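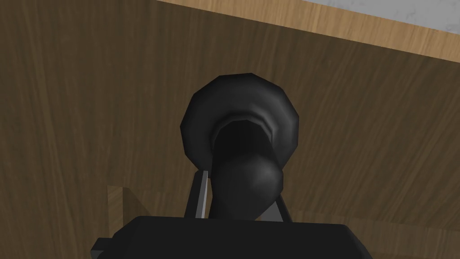
4. Setting up a night sky watch

This section covers the siting and starting of a Relby sky camera for unattended overnight recording of lights and other unexplained aerial objects. It assumes that the recorder has been unpacked and its firmware checked as in section 3. Reporting and classification are dealt with in section 5.

4.1 Before you begin

You will need:

the camera head and its dome
the recorder unit
the mains adaptor or a charged 12-volt battery
a compass, or a phone with a compass reading
a spirit level
a watch log (form W2)

Two people are needed for the first set-up. One adjusts the head while the other reads the monitor. After that, a single observer can start and stop a watch.

Caution: do not point the camera head at the sun with the dome cap removed. Damage to the sensor shows as fixed bright spots, which are easily mistaken for lights in later recordings.

4.2 Choosing a site

1. Pick a position with a clear view down to 20 degrees above the horizon in at least three directions. Trees to the north matter least.

2. Check for street lamps, security lights and lit windows. Any lamp with a direct line to the dome will produce internal reflections. These appear as pale discs that hold still while the stars move.

3. Note the nearest airfield, flight path and wind farm on form W2, with bearing and distance. The Imlow station was moved after its first November because the red lamps on a mast accounted for nearly every event it logged.

4. Keep the head at least two metres from any flue or extractor outlet. Warm air above an outlet makes stars appear to jump.

Note: a flat roof is acceptable. A balcony is not, as half the sky is lost and the rail will catch moonlight.

4.3 Fixing and levelling the head

1. Fit the base plate with the four bolts supplied. Tighten them in opposite pairs.

2. Place the spirit level across the plate, first north to south, then east to west. Adjust the feet until both readings are true.

3. Turn the head until the arrow on the collar points to true north. Apply the magnetic correction for your area. An error of two degrees here will carry through to every bearing you report.

4. Lock the collar. Pull the cable gently to confirm that the head does not turn.

5. Wipe the dome with the cloth provided. Paper towels scratch the coating, and scratches show as curved streaks whenever the moon is up.
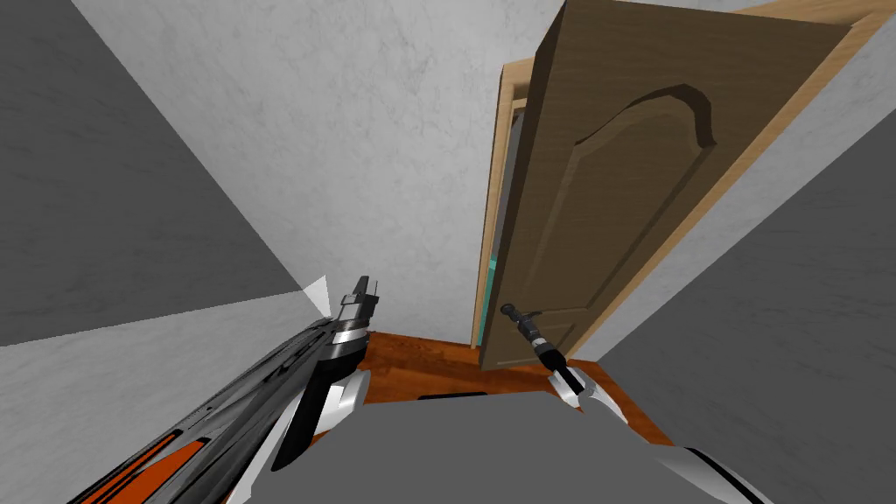
4.4 Recorder settings

The settings below are those used at all Gallalon network stations. Change them only if your area co-ordinator asks you to, and write the change on form W2.

Clock source: network time
Frame rate: 25
Trigger threshold: 56
Pre-trigger buffer: 2 seconds
Longest single event: 300 seconds
Mask file: blank until 4.5 is complete

Set the clock first. Events from different stations can be compared only if their clocks agree, and a recorder left on its internal clock will drift. If no network is available, set the time by hand from a radio signal and enter "H" in the clock column of the log.

A threshold lower than 56 picks up more faint objects but also moths, bats and passing headlamps. A higher one will miss slow, dim objects such as high balloons.

4.5 Making the mask

The mask tells the recorder which parts of the picture to ignore.

1. Wait until full darkness, then start a test recording.

2. Open Mask > New. Draw round rooftops, chimneys, trees and any lamp that cannot be shielded.

3. Leave a narrow gap between the mask and open sky. Branches move further than expected in wind.

4. Save the mask under the station name and the month.

5. Redraw the mask when trees come into leaf and again when they drop.

Caution: do not mask a patch of sky because it gives repeated false events. Log the events and find the source. At the Acheampong station a repeating light low in the south-west was traced by Phúc Lài's replacement mask to a greenhouse lamp below the roof line.

4.6 Running a watch

1. Start the recorder before dusk and confirm that the status lamp is steady green.

2. Enter the start time, cloud cover in eighths and wind direction on form W2.

3. If you are also watching by eye, sit away from the camera and keep your torch pointed at the ground. Write down what you see before looking at the recording - the two accounts are of most use when made separately.

4. Stop the recorder after dawn and enter the finish time. Enter a watch with no events as "nil". Do not leave the line blank.

Note: nil watches form part of the record. Of 137 nights submitted by one station, most were nil, and they were needed to work out how often the remaining events occurred.

4.7 Common faults

Status lamp flashing amber: the card is nearly full. Copy the files and format the card in the recorder.

Many short events in the first hour: dew on the dome. Switch on the dome heater at least 30 minutes before dusk.

Bright line across the whole picture: usually a satellite or an aircraft recorded during a long exposure. Check the time against published passes before submitting.

No events for several nights: check that the mask has not been inverted. Cover and uncover the dome with a hand; an event should be logged each time.

Questions on masks and thresholds should go to Diễm Vương through the network contact page. Section last revised December 24, 2022.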